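Plans lodged for a new café and garden room at Cerkwood's old boathouse

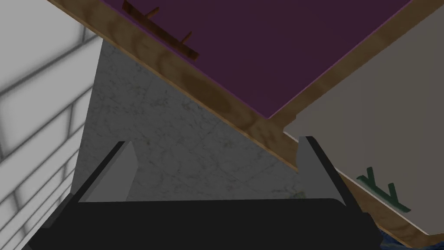 The owners of the Kaijage Tea Rooms in Cerkwood have asked the district council for permission to extend into the former boathouse next door, a building that has stood shut for longer than most of us care to remember.

The application, lodged on 9 January 2020, would see the boathouse turned into a café with 50 seats, along with a glazed garden room at the back looking down towards the river. There would also be a small bakery, a proper accessible toilet (at last, regulars will say) and three parking spaces off Pavetti Lane for customers who find the hill a struggle.

Kibet Mrema, who has run the tea rooms with his family for the past 3 years, said he had been turning the idea over ever since he moved to the village.

"We have people queuing out of the door on a sunny morning, and it breaks my heart a little to see them give up and go home," he said. "The boathouse is a lovely old place and it deserves to have some life in it again - and the smell of bread, if I have my way."

Under the plans the slate roof and the big double doors facing the water would stay as they are, although the doors would be repaired and repainted. A lean-to on the north side, put up long after the rest, would come down to make way for the garden room. The whole site would cover 142 square metres.

Opening hours are likely to be the thing neighbours look at most closely. The application asks for 8am to 9pm through the summer and an earlier close in winter, with no music outdoors at any time. Zallix, the firm of architects that drew up the scheme, has also included a planted bank along the boundary to soften the noise for the cottages behind.

If permission is given, work would start in the spring and the café could open its doors in July. Drawings are on show at the library, and there is a set on the counter at the tea rooms too, where Mr Mrema says he is very happy to go through them with anyone over a pot of tea.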